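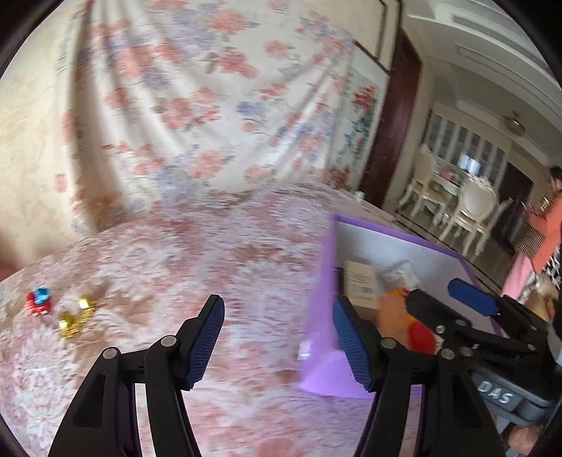 Reltidport Walkers list
March 4, 2019
Subject: Re: Jurex shell pants, anyone tried the long inseam?

Hi all,

Catching up on a week of list mail and this one caught my eye, so I'm replying to the whole list in case it helps somebody besides the person who asked.

> I'm looking at the Jurex rain pants for the coast walk in July and
> can't decide between the regular and the long. I'm tall but most of
> it is in my back. The size chart on the store page and the one on
> the hang tag don't agree with each other. Also does the side zip go
> all the way up or only to the knee? I'd like to get them on over
> boots without sitting down in a puddle. And is it worth waiting for
> the price to drop again?

I've had mine for two winters now, bought from Lalell when they were clearing out the old colors, and I wear them pretty much any time it looks gray out. Mine are the regular. I'm not tall (my inseam is 28) and they come right down over the tops of my boots with a little bit to spare, so if your legs are anything like mine I'd say get the regular and don't think about it any more! The long ones bunch up at the ankle and you end up stepping on the back hem going downhill. I know because I ordered the long first and had to send them back.

On the size charts: go by the hang tag. The store page has had the wrong chart up for ages, I think it's the one for the men's pants. I wrote to them about it and got a very nice reply and the chart is still there.

The zip on mine goes to just above the knee. It's plenty for hiking boots if you point your toe, but I have big flat winter boots as well and those do not go through, no matter how much hopping is involved. There's a newer version with a full zip, but it costs more and the zip lets water in at the top if you sit on a wet rock for lunch. I borrowed a pair on the headland walk and had a damp hip all afternoon.

Other stuff, in no order. The waist is elastic with a drawcord, and the drawcord is slippery, so tie a double knot. There is one pocket, on the right, and it isn't really waterproof (my map found this out). They make a swishing noise which bothered me for the first mile and then I stopped hearing it. Wash them with the plain soap flakes, no softener, and do 5 minutes in the dryer on low afterward, it perks up the coating so the rain beads again.

As for the price, I watched it for a while before I bought and it went up and down with no pattern I could see. It was different on my phone and my laptop once, on the same evening. They're usually cheaper in the ugly colors. If you see the mustard one marked down, I'd grab it, at least we'll be able to find you in the fog.

If you want something that breathes better, Steinarsdóttir makes a lovely pair, much softer fabric, and I tried them on in the shop in Reltidport and didn't want to take them off. But then I looked at the tag and put them back on the hanger. Maybe when the Jurex ones give out. They do run small through the hips, so go up a size if you're planning to wear anything warm underneath.

You're welcome to try mine on at the next walk, I'll have them in my pack unless it's already raining, in which case you'll have to wait until the parking lot.

Does anybody have a good fix for a boot strap snap that's pulled out, by the way? The left one on mine went last month and I've been using a safety pin.

See you on the trail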